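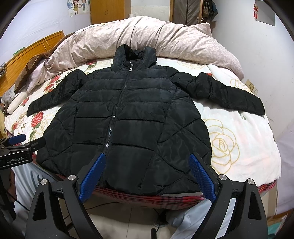
Washing down at home - am I going to ruin it?
Posted by Hafþór Holst, March, 7:42 pm

Hello all, long-time reader, and I think this is only my second post, so be gentle with me. The weather here is finally turning and I'd like to put my winter coat away clean this year for once. It's a down puffer, nylon shell, and the collar has gone a bit shiny and sad from five months of scarf and chin. I've always paid the cleaners on Bredon Street to do it, but they've put the price up to 92 for anything filled, and my wife says that for that money I could be brave and do it myself.

The care label says machine wash cool, gentle, tumble dry low. My mother, who is right about most things, says never, ever put down in a machine. So who do I believe? We have a front loader, if that matters, and a dryer that runs hot even on low.

gandus_laundry
8:05 pm

Believe the label! I've washed every down coat in this house for years (four people, and two of them fall in mud for fun) and I've never lost one. Zip it all the way up, close any snaps, empty the pockets, then check the pockets again. Use a small amount of down wash or a very mild soap, and put it through an extra rinse at the end, two if you have the patience. Skip the fabric softener completely.

Don't panic when it comes out. It'll look like a drowned cat, all flat with lumps in the corners, and you'll be sure you've killed it. That's just wet down. The drying is where the work is.

PeggyFromMenon
8:31 pm

I'm going to side with your mother a little bit, sorry Gandus! I did exactly what you describe with my late husband's parka, label and all, and the clumps never came out of the sleeves. I dried it for what felt like a week. To be fair it was an old coat and I had a top loader with the post in the middle, which I've since been told is murder on stitching. But I still take mine to be cleaned, and I sleep better for it.

If it's only the collar that bothers you, Hafþór, could you just do the collar? A drop of dish soap in warm water, a soft toothbrush, then wipe with a damp cloth a few times until the suds are gone. I do this every month or so in the winter and it keeps the coat going nicely between proper cleans.

gandus_laundry
8:44 pm

Peggy, I'm sorry about the parka, that's a hard one to lose. I do think the top loader was the culprit. Good tip on the collar, I'd do that first and then wash the whole thing anyway.

nurik24
9:10 pm

Dryer on the lowest heat, two or three clean tennis balls in with it, and stop every half hour to pull it out and break up the clumps with your fingers. Mine takes 3 hours, sometimes longer. If yours runs hot I would use the no-heat air setting and just accept that it's your whole afternoon. Nylon can melt. Ask me how I know.

Also please don't store it until you're certain it's dry. Mine felt fine on the outside last spring and by fall it smelled like a pond.

PeggyFromMenon
9:16 pm

How do you know, Nurik?

nurik24
9:20 pm

Ski pants. There's a patch on the knee now shaped like a duck.

Hafþór Holst
9:58 pm

Thank you all so much, this is a kinder bunch than I get at my own dinner table. I've settled on the collar first, as Peggy says, and then the full wash on the first free morning I have, with the air setting and the tennis balls. I'll need to buy the balls, as the dog has views about the ones we own.

One more thing while I have you - do you fold them for the summer or hang them? I've been stuffing mine in its little sack.

gandus_laundry
10:12 pm

Hang it, or lay it loosely in a big cotton bag. Months in a stuff sack will take the puff right out of it.

PeggyFromMenon
10:15 pm

On this one we agree! A wide hanger, and leave it some room in the closet.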